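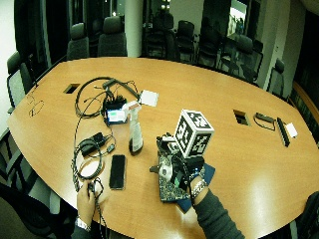
Jovside Folding Viewing Scope

Marsh and lagoon watching usually means a long walk in, and that is where the Jovside earns its place. It folds down to the size of a lunch box, goes in the side pocket of a day pack, and still gives you a bright, steady view across open water once you get there (the first time I picked out a grebe on the far reeds with it I may have let out a small cheer!).

Koller makes the body and Espiritu makes the strap and case. We have carried it since January and it has been out with our own walking group on the Ututent wetland trail, through mud, salt spray and one very long afternoon of sideways rain. The trail has no road access past the old pump house, so everything gets carried in and carried out again.

What you get
Scope body with fold-down eyepiece
2 lens caps, tethered
Padded case with shoulder strap
Cleaning cloth
Short table tripod, 6 inches tall when set up

In use
The focus wheel is big and has a nice slow feel to it, even with gloves on. Looking over flat water you do get heat shimmer by midday, as with any scope, so go early if you can. The eyepiece twists up for people who don't wear glasses and stays down for those who do. The short tripod is happiest on a flat rock or the rail of a hide. For standing use you will want a full-size one, and the foot takes a normal tripod screw.

Ramil Panganiban took one to the lagoon behind the dunes and wrote back: "Watched the herons for over 200 minutes and my arms were fine. Love the case. The strap could be longer."

Care
Rinse the outside with fresh water after a day near the sea and let it dry with the case open. Keep sand out of the hinge. A soft brush does the job.

Colors: reed green, slate
Spare caps and longer straps are sold separately.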